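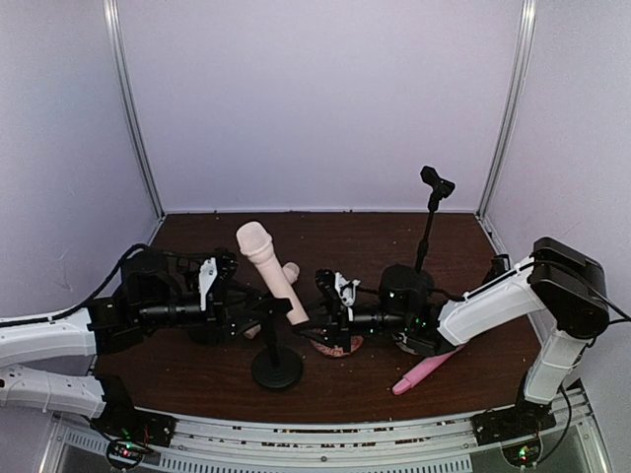
Foto: Werkstattarchiv Flasura

Sprechnotizen: Eine Zelle, zwei Arme und ziemlich viel Pflege
Werkstatttreffen Hestbridge, 2. Mai 2021

Begrüßung, kurz warten, bis alle einen Platz haben. Schön, dass ihr da seid, und schön, dass es diesmal um das Drumherum gehen darf, also um Schrauben, Kabel und den Lappen!

Zur Zelle Flasura: zwei Arme, links und rechts am Tisch, die Greifer zeigen zur Mitte. Dort wird das große Mikrofon schräg zwischen ihnen gehalten, und genau in diesem Bereich müssen beide Seiten sauber zusammenpassen. Wir fahren deshalb vor jeder Schicht die Grundstellung an und vergleichen sie mit dem Blatt von der Inbetriebnahme (ja, Papier, ich hänge daran).

Dann die Wände. Helle Platten, an den Ecken Aluprofile. Kratzer und Schrammen dürfen bleiben, lose Platten bitte nicht. Alle 300 Betriebsstunden gehen wir mit dem Schlüssel einmal ringsum, das dauert 30 Minuten und ist, wenn man ein Radio dabei hat, eine recht gemütliche Arbeit.

Jetzt zu meinem Lieblingsthema, den Kabeln. Klick. 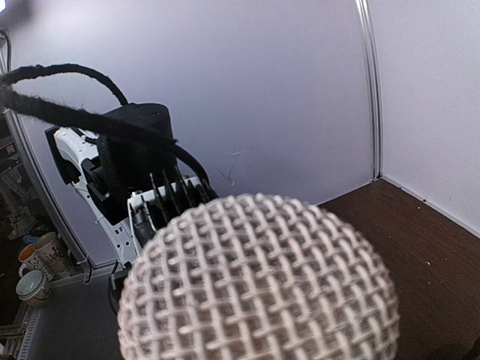
Folie 18: Kabelführung am Arm, ausgefranstes Ende der gewebeartigen Hülle

Hier ruhig etwas länger stehen bleiben. Die Hülle ist faserig, und ihr Ende franst aus; von dort läuft das Kabel glatt weiter. Bei uns heißt das: Arm stromlos, Fasern kürzen, Schrumpfschlauch darüber, danach das Gelenk langsam von Hand durchbewegen und schauen, ob der Bogen genug Luft hat. Lieber einen Fingerbreit zu viel Schlaufe als zu wenig, das habe ich bei Atavbridge noch anders gelernt und im Juli darauf teuer bezahlt.

Frage in den Saal: Wer führt ein Wartungsbuch? Hände abwarten, nicht schimpfen.

Zum Schluss der Hinweis auf die Checkliste von Heiskanen, liegt vorne aus, bitte nehmt euch eine mit. Danach Fragen, Kaffee gibt es im Flur.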